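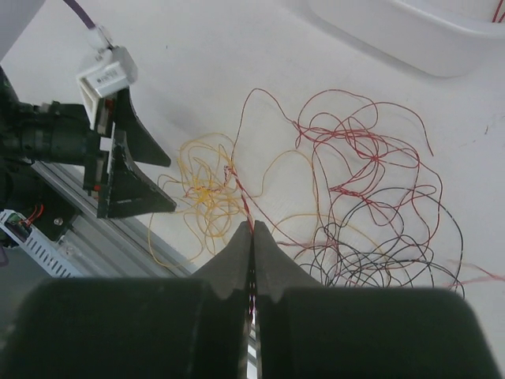
# Wire sorting by remote control, our April gallery

Hello again! I've finally put something up from the wire job, after Yến Châu asked me for the third time (sorry, Yến). If you missed the last update, we're teaching the two-armed robot at Nustham to pull apart a muddle of thin wires by colour, and for now a person does all the driving. Every run gets recorded, and the robot learns from the recordings later on.

Red, yellow and black all in one heap, with the right gripper holding a red wire that leads up and to the left into the yellow. Red and yellow twisted together is the bit I dread most!

A few notes for anyone coming in to have a go:

- We're on 110 good runs so far and I'd like 300 before Aleksi Karppinen starts the training.
- Budget around 35 minutes for your first session. Most of that is getting used to the hand controls, which feel backwards until they suddenly don't.
- Go slowly when you lift. Jarosław drives as if he's defusing something and his runs are lovely to play back. Mine, less so.
- If you drop a wire, carry on and pick it up again. We keep those runs too, the robot needs to see how to recover.
- Please don't tidy the heap between goes (Ozan, I'm looking at you).

Evening slots are still free, mostly after six. Drop me a message and I'll put you on the list. I'll add more to this page once the Dascombe lot have had their turn.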